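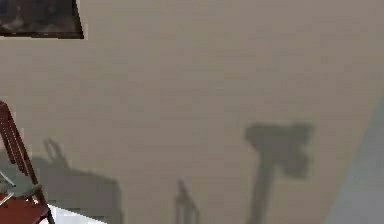 How to test a chore in simulation before you trust a robot with it

People ask me all the time whether a machine can tidy a room yet. My answer is "sort of, slowly, if you pick the room." The better question is whether it can do your chore, and you can find that out at your desk before you spend any money. I've been doing this with one dull job, folding up a chair and putting it against the wall, and I'm going to show you how I set it up.

First, write the chore down the way you'd explain it to a kid. Mine says: find the chair, fold it, carry it to the wall, lean it so it stays. Four steps, and every one of them can go wrong in its own special way (the leaning is the worst, trust me).

Next, build the room. I use a simulator called Tolivwood, but any one you already know is fine. Keep it plain. My test room has a beige-gray wall, a dark framed picture and a red folding chair, and that's plenty to get into trouble with. Put the picture up early! A robot swinging a chair near a bare wall looks a lot smarter than one that has something to knock down.

Now turn the lights on properly. I skipped this for ages and my results were way too good. Look at the soft gray shadows across the lower part of the wall, especially the big one shaped like a hammer or a letter T. You and I know that's only a shadow. The first vision model I tried wanted to drive around it. So move your lamp between runs and let the shadows land in different places.

Then run it a lot. I do 3000 tries overnight and read the results over coffee. My friend Lorna Villanueva says to change one thing at a time, and she's right, though I still cheat when I'm impatient. With the light fixed, my chair job worked 60 percent of the time. With the light moving, it dropped to 55. I expected much worse, so I was pretty happy with that.

Last, watch the failures at normal speed. A success that takes 8 minutes counts as a failure at my house, and I'd mark it that way in your notes too.

If your numbers look good, try a second chair before you go anywhere near real hardware. Mine's going in tonight, and I'm making this one blue.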